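Standards and Practice: Revised Rules for the Two-Arm Cells

The Astton working group on shared automation practice has approved a revised set of rules for small two-arm cells used in block assembly work. The rules take effect at the Brodlow and Montecinos sites in August and replace the interim guidance that members have been using. The full text runs to 29 clauses and is available from the Astton office on request. This item sets out the clauses most likely to change daily work.

The revision follows a review of 2,183 run records submitted by the two sites. The review was limited to records and did not judge the skill of any operator. Its main finding was that the sites described the same events in different ways. A run in which a block slipped and was picked up again had been filed as a success at one site and as a failure at the other. Comparison between the sites was therefore of little use, and the group decided that common wording should come before any new technical limit.

Scope

The rules cover enclosed cells with two arms working over one shared mat, where the parts handled are light plastic blocks or parts of similar size and weight. They do not cover cells with a single arm, mobile bases, or any task involving sharp, heated or liquid materials. Sites wishing to use a cell for such tasks must apply separately.

The term "assembly" now has a fixed meaning. Two or more blocks joined by their studs count as one assembly from the time they are joined, and the assembly is to be handled and recorded as a single part. Blocks that merely rest against one another remain separate parts. The earlier guidance left this open, and much of the confusion in the records came from it.

When an assembly is long in relation to the gripper, the operator should take hold of it near one end only if the free end will remain supported by the mat or by the second arm. A chain of four blocks can turn in the fingers when lifted from the end, and a joint may open under its own weight. Where support cannot be given, the grip should be moved toward the middle before lifting. 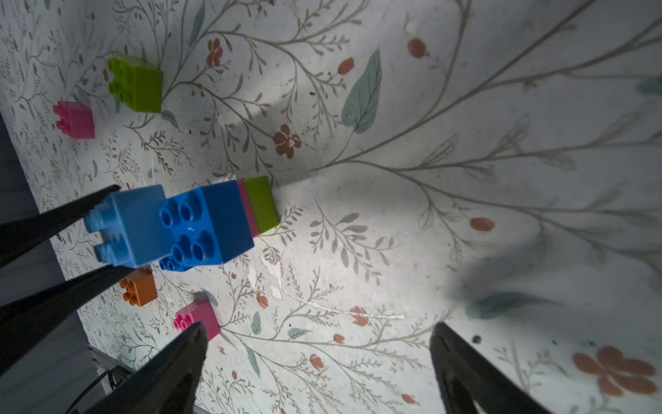 Grip and Contact

Clause 8 asks that both fingers be in contact with the part before any lift is ordered. Contact with a stud alone is not sufficient. Where the studs face a finger, as often happens when a block is lying on its side, the operator should confirm that the finger has a firm hold and should lower the lifting speed for the first part of the motion.

Clause 9 concerns closing force. The group considered a single figure for all cells and decided against it, as the grippers in use at the two sites differ in finger shape and wear. Each site is instead to set its own upper limit, write it on the cell sheet, and test it again whenever fingers are replaced. The limit must be low enough that an assembly can be released without the blocks being marked or forced apart.

Clause 10 provides that an assembly may not be pressed against the mat in order to seat a loose joint unless the task plan allows it. Pressing was common in the records and was seldom written down. The group has no objection to the practice where it is planned. It does object to unplanned pressing, which loads the wrist and wears the mat.

Mats and Surfaces

Patterned mats remain permitted. Several members had asked that only plain surfaces be allowed, on the grounds that a plain surface makes parts easier to pick out in the camera view. The group took the view that a cell which performs well only on a plain surface has not been fully tested, and that sites should be free to use printed designs, including floral ones. A site using a patterned mat must record the pattern by name or number on the cell sheet and must not change it during a set of runs.

Mats are to be inspected at the start of each shift for scratches, lifting corners and debris. Scraps should be cleared before the first run. A scratch need not lead to replacement unless a part catches on it, but it must be noted. Under the earlier guidance a mat was replaced after 3,000 runs regardless of its condition. That figure has been withdrawn and inspection now decides the matter.

Light is treated in the same section. Shadows from the grippers cannot be avoided, and the rules do not attempt to remove them. Sites are asked only to keep the room lighting constant during a set of runs and to note any change in the position of a lamp or blind. 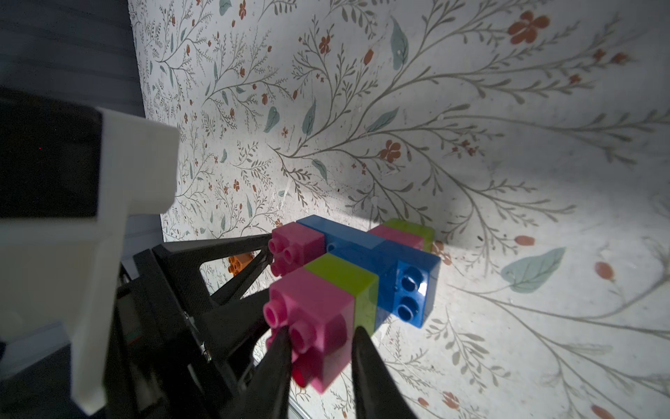
Flono wrote during the comment period that the clause on patterned mats would place an added burden on smaller sites, which often use whatever covering is at hand and may not have a second piece of the same design. The comment asked whether a photograph of the mat could be accepted in place of a name or number. The working group agreed, and the final text allows a dated photograph kept with the cell sheet.

Flono also asked that the rules say plainly who may stop a run. Clause 14 now states that any person present may do so, without giving a reason at the time, and that the stop is to be recorded as neither a success nor a failure.

Shared Space Between Arms

The middle of the mat is the area both arms can reach, and most of the contact events in the records took place there. Clause 16 requires that the task plan name which arm has priority in the shared area at each step. The other arm must hold its position or withdraw until the first has cleared. Where both arms must be in the area together, as when one holds an assembly and the other adds to it, the plan must say so and speed must be reduced for both.

Cables are to be fastened along the arm links with enough slack at the wrist for the full range of motion. Loops that stand above the wrist are acceptable provided they cannot reach the other arm. Operators should move each arm slowly through its whole range after any work on the cables and before the first run.

Tools and supplies may be kept inside the enclosure only in fixed holders or baskets, or against the back wall beyond the reach of both arms. Nothing may be stored on the working area of the mat. Baskets should be checked weekly to confirm that their ties are sound and that no item projects into the path of an arm.

At the start of a run, blocks may be scattered or placed to a plan, but the method must be stated. If blocks are scattered, any two that come to rest touching should be left as they are. Parting them by hand was found in the review to be a frequent and unrecorded step, and it makes the task easier than the record suggests.

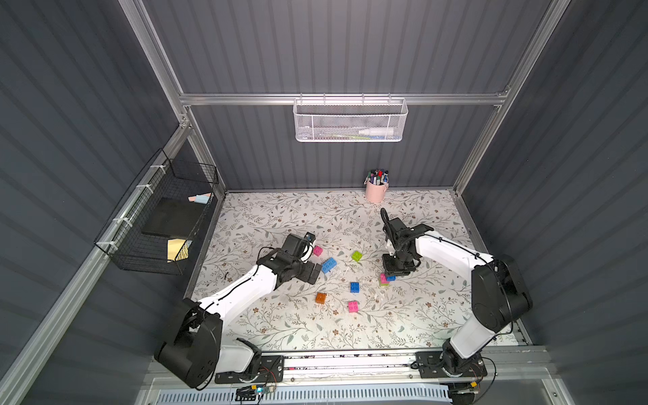

Two-arm cell with blocks spread across the shared area of the mat.

Records and Transition

Each run is to be filed under one of four results: completed, completed with recovery, not completed, or stopped. A slipped part that is picked up again by the arm, with no help from a person, falls under the second heading. If a person touches any part after the run has begun, the run is filed as not completed, even where the final assembly is correct.

Older records need not be refiled in full. The review marked 1,132 of them as clear enough to be carried over under the new headings, and a list has been sent to both sites. The remainder will be kept for reference and should not be used in comparisons.

Until the rules take effect, sites may work under either text but may not mix the two within one set of runs. The cell sheet should state which text applies. New blank sheets, with space for the closing force limit and the mat entry, will be sent to Brodlow and Montecinos before the change. Other member sites may request them from the Astton office, and written questions on any clause may be sent to the same place.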